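Soft Things, Hard Grips: a gallery from the Drisisen project

Hi, and welcome to our little corner of the lab site! I'm Anisa Hartono, and for most of the past year I've been working with Sugeng Ong and Daranee Thongdee on a question that sounds small until you try it: how should a gripper hold something that has no shape of its own? Mugs and boxes are polite objects. They stay the way you left them. Bags, towels and jackets do whatever they like, and a robot that learned on mugs gets very confused by them.

Our answer (so far) is to have people do the grasping first. We carry a hand-held gripper with a camera on it into ordinary homes, pick up ordinary things, and train a policy on what the camera saw and how the fingers moved. Sheyla Huaranga built the training code, and Khairul Nasution keeps the grippers in one piece, which is more work than it sounds. He swaps grip pads the way other people swap phone cases.

I wrote up the numbers for the group's newsletter and got told, kindly, that they were a bit dry. So this page is the gallery version, with a lot more of me talking. The newsletter reference is under the picture if you want to match it up with the longer piece.

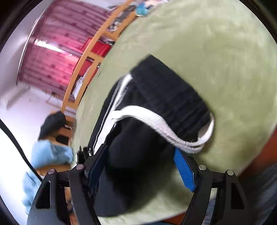

Drisisen Notes, Issue 5, p. 13

A black fabric bag between the fingers, white cord looping over the top. I love this one! Bags like this are my favorite thing to grasp and Sheyla's least favorite thing to train on — the cloth bulges and folds wherever it wants, and the cord goes its own way entirely. Look at the bright blue pad on the right finger, with its ridged surface. Ridges matter to us a lot, and I'll get to why in a second. You can also see how much of the room comes along with a wide view: the fuzzy green rug, the patterned curtain, the bunk bed. We leave all of that in. Sugeng argued early on for cropping tight around the fingers, we tried it, and the policy got worse at finding the bag in the first place.

Okay, the ridges. We started with smooth pads, and cloth kept creeping out of the grip during the lift. You'd have a nice fat fold of fabric at the bottom and a sad little corner by the time you reached chest height. Ridged pads fixed most of that. What they didn't fix was where to grab, and that turned out to be the real research question.

We compared 2 ways of teaching it. In the first, the person went for whatever part of the bag was closest. In the second, we asked them to pinch a thick fold near the middle of the cloth and ignore the cord, however tempting it looked. Then we trained one policy on each set, using the same number of demonstrations, and ran both on the arm in the lab with 13 bags neither one had met before. The closest-part policy got 5 of them up and into the bin. The thick-fold policy got 11. I ran down the hall to tell Daranee and she made me run the whole thing again before she'd let me be happy about it (same result, thank you very much).

The failures are worth a mention too. Both bags that beat the thick-fold policy were very thin and lay almost flat, so there was no fold to speak of. Khairul thinks a little sideways push before closing the fingers would bunch the cloth up, and we've begun collecting demonstrations with that push included. They are tiring to do! Your wrist wants to skip the push every single time.

A couple of practical notes for anybody setting up something similar. Keep the lift slow; fast lifts blur the cloth, and blurred cloth gives the model very little to work with at the moment it needs it most. Record in daylight and lamplight both. Our first policy had only seen daylight rooms, and it fell apart in the Brukdale building after 4 p.m. And mix your rooms early, because going back for more variety later is slow and a bit embarrassing to ask for.

Next up are jackets, with all those sleeves. Daranee has already sewn marker tabs onto a practice one so we can track which way the collar is facing, and Sheyla is rewriting the data loader to cope with longer recordings. If you'd like the bag demonstrations or the pad drawings, write to me through the Drisisen contact page and say which pad version you're printing.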